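Week 5 handout: Budgeting for a suturing robot

Unit: Planning and Buying Lab Equipment
Notes by Domenica Aebischer, with costings from Florian Koller

Welcome back, everyone. Last week we finished with arms and payloads, and this week we get to the part I look forward to every year (yes, really), the spreadsheet! We'll stay with one case all the way through: the Deststead teaching lab wants a robot that can practise closing incisions, and you're writing the equipment plan.

Most first drafts I mark put nearly all the money into the arm. It's the big shiny line at the top, the supplier sends a lovely quote, and everything else gets squashed into a row called "accessories". Please don't have a row called accessories. Break it up until every line is something a person could order, receive and put on a shelf.

For our case the headings are:

Arm and controller
Gripper, fingers and spare fingers
Wrist camera, cable and mount
Lighting
Surgical hand instruments
Thread and needles
Practice tissue, storage and disposal
Bench, guarding and power
Staff time for setup and training

Thread is my favourite line because it looks so small. Florian's sheet has it at $16 a packet, and the draft plan allows 37 packets for the first term, so $592. Then think about two colours. If you want a vision system to tell one set of stitches from another, you may want both black and blue on hand, and that means two stock lines, two reorder points and two chances to run out the day before a session. 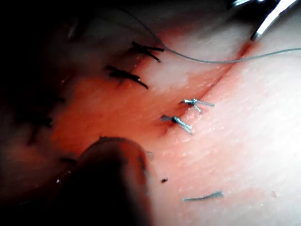 Page last changed: August 30, 2021

Look at how the light falls from right to left. The blue knots sit where the tissue is bright and the black ones are over in the shadowed part, with the line of stitches getting harder to follow as it goes darker. That's a lighting question before it's a camera question, and lighting is cheap! Florian has a small adjustable lamp in the sheet at $70. Two of them come to $140, and I'd try that before anyone asks for a better sensor.

Have a look at the gripper finger too. It's dark, rounded and well out of focus, and it covers part of the lower incision. When you're comparing fingers, ask the supplier for a drawing with the camera mount included. Slimmer fingers might give you a better view, but check what they can hold and what a spare set costs. Elfriede Janssen will bring her comparison of the Pfister and Wuvham finger sets to the tutorial — do bring questions, she loves questions.

The steel instrument tip at the upper right belongs under its own heading. Decide early whether the instruments will be dedicated to this bench or shared with the other teaching labs, and write the answer down beside the price. Shared instruments need a booking system and someone to run it, and that goes under staff time.

Now the cut ends. You'll see a short trimmed piece of blue thread lying on the tissue. Small scraps like this are part of suturing work, so put in a tray, fine tweezers and a cleaning allowance. Moist material near moving parts also calls for a conversation with the supplier about seals and which cleaning products are allowed. Get that in writing with the quote.

The contingency in the draft is $959. Before you call that generous or mean, check which headings it's meant to cover. Mechthild Oberholzer argued last year for keeping a separate amount just for fingers and cables, and I've come round to her view.

For the tutorial

Bring a one-page budget with the headings above, plus any you think are missing. Mark each line as bought once, bought every term or bought when broken. Put a delivery time beside anything coming from overseas, and assume the lab has to be running by November.

Timothée Bailly has put the blank sheet in the Brirkby folder. Colour in your guesses so we can see which prices still need a proper quote.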